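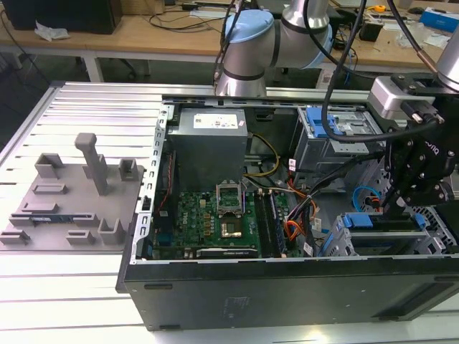
Fig. 1. Desktop tower with the side panel off, motherboard and power supply.

Old Computers in the Closet: What Households in Flokley Do With Them
Final report, Intro to Environmental Studies
24 April 2025

Why this topic

Wanted something local. Most of what we read in class was about e-waste shipped overseas, big numbers, far away. I wanted to know what happens before that, in regular houses. My guess going in was that people throw old computers in the trash. Wrong guess. They keep them.

Method

Paper survey, one page, 9 questions. Handed out 100 copies at the Flokley library and outside the grocery store on Rinaldi Street, starting in January. Got 78 back that I could use. The rest were blank or missing the second half, because it was printed on the back and I didn't write "turn over" anywhere. My mistake. Also did short interviews at Ulluvora (the repair shop) and at the Drulier drop-off site, where the county takes electronics.

Not a random sample. People at a library are probably more likely to care about recycling, and anybody in a hurry walked right past me. Keep that in mind for everything below.

What people said

More than half of the households had at least one computer they don't use anymore. Desktops and laptops both. Usual places: closet, garage, under a bed, one "in the bathtub we don't use."

Main reason for keeping it was files. Photos mostly, then tax stuff. People don't know how to get them off, or they did copy them and don't trust the copy. Second reason was worry about someone stealing their information if they hand it over. Third was just not knowing where it goes. Several people wrote that they thought Drulier charges a fee for computers. It doesn't, only for big TVs. The county web page has the fee list but you have to click through 4 pages to get to it, I tried.

Hardly anyone picked "I might fix it." I expected more of those.

The repair shop

Ulluvora will take a dead desktop, pull the drive and hand it back to the owner, then keep the rest for parts. Power supplies and memory get reused the most. Laptops are harder, alot of newer ones have memory soldered down so there is not much to save. The shop said most customers come in for a phone screen and only mention the old computer at the end, when they are already paying.

They don't advertise the drive thing. I asked why and the answer was no room to store more towers. Fair.

The drop-off site

Drulier sorts by type into bins and a contractor picks up. Staff there don't open anything or wipe drives, so if you drop off a computer with the drive in it, the drive goes along too. There is a sign about this but it's behind the monitors bin. So the people who worried about thier data in my survey weren't being silly.

What would help

- Put the fee list on the first page of the county site. Say computers are free.
- Move the sign to the gate.
- A one-page handout at the library on how to copy your files and take out a drive. Desktop drives are usually just a few screws.
- Maybe a drop-off day with someone from a shop there to pull drives. Didn't get to ask if Ulluvora would do it.

Problems with this project

Survey question 6 was bad. It asked "how old is it" and people answered with their own age or the year they bought it or "very." Threw it out. Should have tested the survey on a couple people first. I also never asked about renters vs owners, and I think storage space matters a lot here. An apartment doesn't have a garage to forget things in.

No weights either. I wanted to estimate total pounds of stuff sitting around town but without model info that would be making it up.

Sources are on the last page, survey form attached after that.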